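Clearing the kitchen ledge, part two: sorting on a towel

The first part covered the cupboard under the sink. This one covers the ledge along the tiled wall, the place in our kitchen where anything without an assigned location ends up. I set aside 40 minutes on a May evening and used 22 of them.

The method is the one I used for the cupboard. Spread a bath towel, move everything onto it, and sort from there. The towel keeps cans from rolling, catches crumbs, and can be shaken out over the balcony afterward. A bare surface does none of this. I have also tried a plastic tray, but a tray has a fixed size and the pile never does.

Orientation does not matter at this stage. Cans and bottles can lie on their sides as long as the caps are closed. Check spray bottles in particular: turn the nozzle to the off position before laying one down. The Stakent bottles have a nozzle that turns past off and back to spray, a design fault I reported to the shop and heard nothing about.

Our pile had the usual mix of food packaging, cleaning supplies and crockery. The peach towel with the white flowers is the largest one we own and was still only just big enough. A red can had been used as a waste bin for paper, so it counts as two items, one for metal recycling and one for trash. 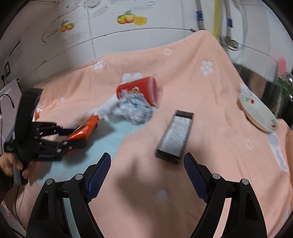 Sorting order

I sort by destination, in this sequence:

Trash and recycling first. Empty packets, used paper, cans. This usually removes a third of the volume.

Crockery second. Plates go to the sink whether or not they look clean. A plate standing on its rim among other objects is the item most likely to break, so do not leave it until last.

Cleaning products third. These go back under the sink in the Grondomora caddy, which has 5 compartments and a handle that holds up well when it is full.

Boxes with small print last. They take the longest, as each one has to be read for a date. Two were past theirs.

Wiping down

With the ledge clear, I wiped the tiles as well. The fruit decals are now in their second year. Plain dish soap and a soft cloth are safe on them. The Furtado degreaser is not - it lifted a corner on a test decal inside the cupboard door.

Let the ledge dry before putting anything back. Next on the list is the shelf above the Brirkach kettle.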